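Demonstration gathering (handheld)
Last edited February, 11:40 pm — by the Burklow robotics pages

Demonstration gathering is the collecting of worked examples for a learning system, done by people with handheld grippers in place of a full robot arm. A person picks, moves and sets down everyday things; the recordings become training examples. Common in homes, on beds, tables, shelves. Also called handheld teaching. 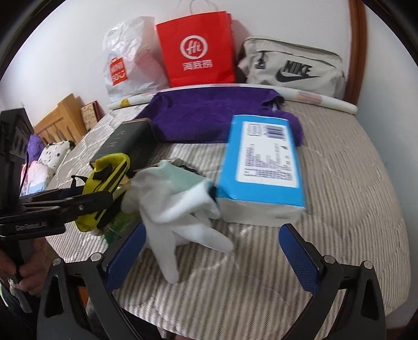
Household items on a striped quilt, handheld gripper open.
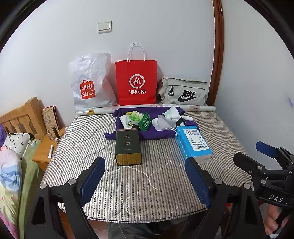

A reader, Carbone, objects that the article makes it sound like more examples always help, when forty careful ones of a single task taught the Clavevier system more than a long weekend of sloppy ones. Fair point, kept here until the section gets rewritten.

Method. One task per take — pick up, sort, fold, put in a bag. Start and end poses kept loose on purpose, so the system doesn't memorize one spot. Items get shuffled between takes. Two-handed work needs 2 grippers kept in step, and timing drift is the usual headache.

Sorting the takes. Kulberg set: 103 takes, 2 thrown out for bad timing. Failed grasps stay in if the person recovers, and get thier own label. Some groups drop them. No agreed rule yet.

Limits. Human wrists move in ways an arm can't follow. Soft things (cloth, thin bags) change shape with every touch, so two takes never match. Lighting too. See also: imitation learning, teleoperation, grasp planing.

Contact the editors | Copyright Burklow | Back to top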